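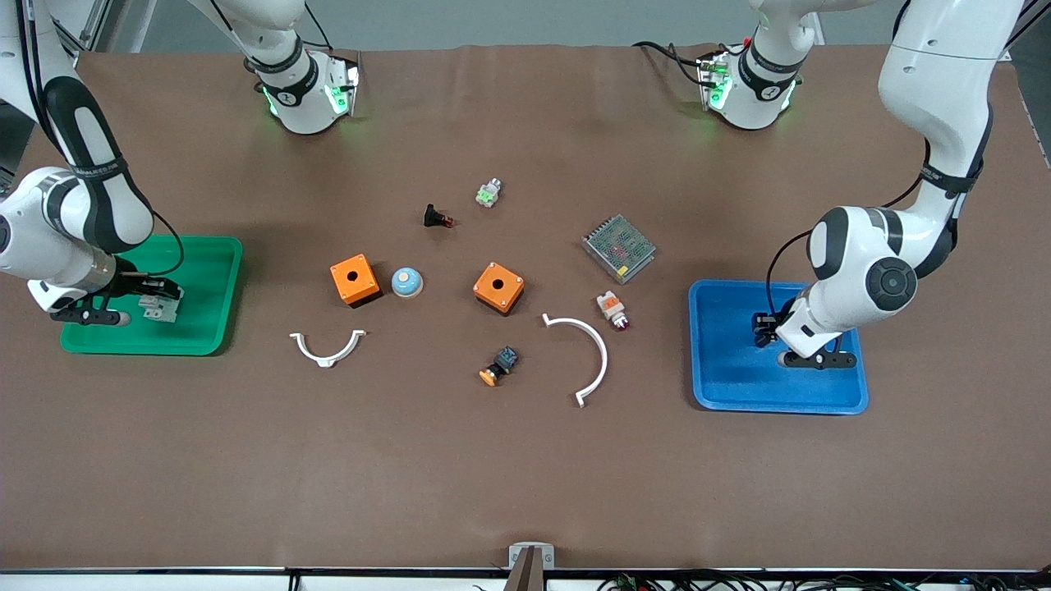

Jikelano Walking Daypack

The Jikelano is a light daypack for people who travel slowly and walk a lot: old towns, temple steps, ferry ports, the long road from the station to the guesthouse. We made the first one after a trip where my colleague Farah Yusof carried a big trekking pack through narrow market streets and knocked down a row of brass bowls with it. She paid for the bowls, and then she came home and drew a smaller bag.

It holds enough for one day out, with a rain jacket, a scarf, a water bottle and a guidebook. Many religious sites ask the visitors to take off the shoes, and you may prefer to keep them with you. For this we put a separate shoe pocket at the bottom, with its own zipper and a lining you can wipe.

Details

Height: 40 cm
Pockets: 4 (main, shoe, front, hidden back pocket for passport)
Shoulder straps: adjustable from 60 to 110 cm
Colors: sand, dark green
Price: 115 euros, shipping is extra

The hidden pocket opens only on the side which touches your back. Please try it at home with your own passport cover, as very thick covers go in with some difficulty. 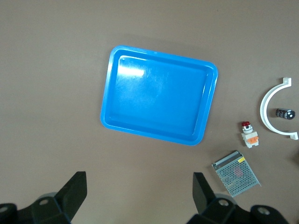

Blue tray with raised rim, on a brown tabletop.

Washing

Wash by hand in cool water with a little soap, and hang it in the shade. Do not use the dryer. The sand color shows dust from the road more quickly, so if you go in the dry season I would take the green.

Orders and returns

We send from our workshop in Lullstead. Orders for Kaufmann travel shops are handled separately, please write to Bushra Jatoi before you order more than one bag. You can return an unused bag within 40 days. If a zipper breaks, send us the bag and we will repair it, also after the return period.

The dark green is sold out at the moment. The next ones will be ready in April, and you can reserve one by email without payment.

Page updated 29 December 2020

4 comments | 110 shares

Contact: Nurovberg Travel Goods, Lullstead | © Nurovberg | Back to top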